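FOR IMMEDIATE RELEASE

Valuvden Opens Shared Laundry Room, Asks Residents to Check Their Pockets

VALUVDEN - The wait for clean socks at the Valuvden apartments got shorter on Friday, when property manager Kongate opened the building's new shared laundry room to all residents. The project cost $3900, which Kongate would like everyone to know did not come out of the bicycle shed money.

The room has big front-loading machines, set side by side, and a floor in a dark blue-gray that the management describes as forgiving. Residents voted on the color in July. The turnout was 17, a record for a flooring question.

Machines go by number, and the numbers are on the labels. Anyone reporting a problem is asked to give the number in place of "the one that's making the noise."

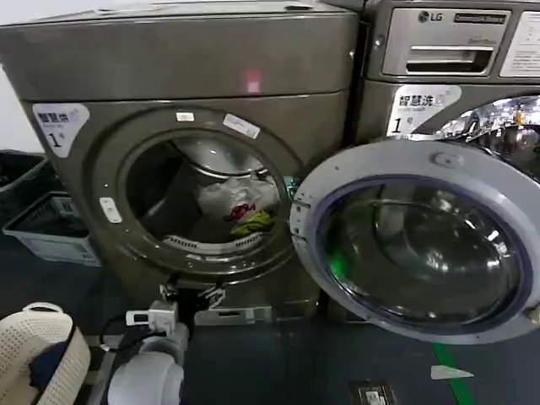

A load in machine number 1, with baskets alongside. The machine to its right is an LG.

Baskets may be parked beside a machine while it is in use. They may not be used to reserve a machine, a practice that the old laundry room tolerated for years and that led to the correspondence many residents will remember.

"We had a basket down there that held the same spot from one weekend to the next," said Natalie Naylor, who manages the building for Kongate. "I came to think of it as a tenant. It was quieter than most."

The opening also marks the start of Look Before You Load, a campaign with a simple request: put your head down to the door, see what is in the drum, and take out whatever is not clothing. The local repair firm Peltonen made 14 visits to the old machines in their last year, and Naylor says the bills made lively reading. Coins did well. So did hair clips, and one set of keys to a car that had already been sold.
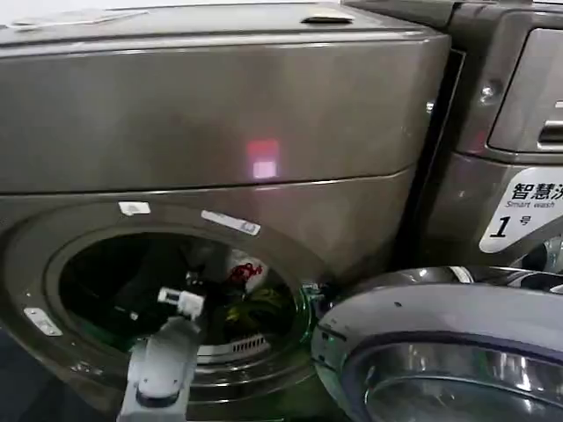

Yellow-green clothing sits low in the drum, where the light is poor. A white garment with a red print is easier to spot.

Residents are encouraged to reach all the way in. Dark drums are good at hiding small things, and a sock at the back looks a lot like no sock at all. The same goes for dryers, whose doors swing wide enough that there is no excuse.

Plastic bags are the main target of the campaign. They are fine for carrying laundry downstairs and have no further part to play. Toys come second.

"People say the kids put them in," Naylor said. "I have met some of the kids. I believe it." 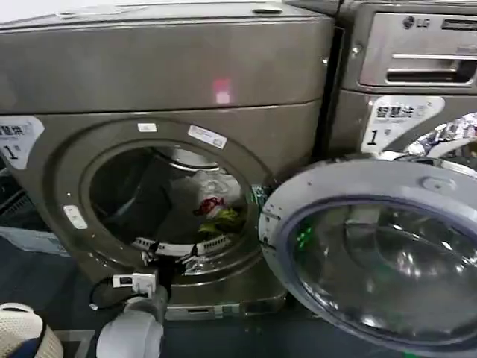

White toy train, red fabric and a crumpled plastic bag in the dryer marked number 1.

Found items will go on a shelf donated by Fedwood, next to the mailboxes. Anything left there for a month goes to the next building sale, single socks included - last year's brought in 85 cents.

The laundry room is open daily. Residents who need the door code, or who would like to discuss the floor, can call the Kongate office at extension 2188.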